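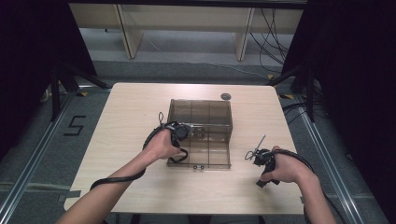 Vehicle Hire > Minibuses > With Driver

Reltum 16-Seat Minibus

Most minibus listings promise "executive comfort". We have sat in a lot of executive minibuses and our knees would like a word. The Reltum is a decent, plain vehicle that gets a group from Prurnden to the airport and back, and we would sooner you knew its limits before you paid a deposit.

The seat count is the maker's. Sixteen people fit if they have brought hand luggage. With large cases, book fewer passengers or add the trailer. The rear row is narrow and best left to children or the short-tempered, who tend to sit there anyway.

Air conditioning is fitted front and rear. The front works very well. The rear takes its time in August. There are USB sockets by the first three rows and none behind, whatever you may have read on comparison sites. 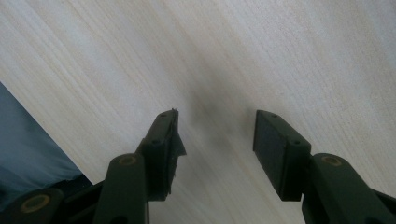
Pale wood, fine grain

Hire is by the half day or full day, with a driver. The price covers fuel and the first 40 miles. Tolls, parking and waiting time are extra, and we put them on the quote so you can compare us fairly with firms that leave them off. Two pick-up points are included. A third can be added when you book.

We don't do "luxury wedding packages". You can have ribbon on the bonnet if you bring the ribbon.

February is our quiet month and the rates drop a little. Be wary of anyone offering half price in June.

Cancel up to three days ahead and the deposit comes back in full. After that we keep it.

Bookings: Nanami Sugiyama
Drivers and routes: Bülent Gündoğdu

See also: Oda 8-Seat People Carrier, Luggage Trailer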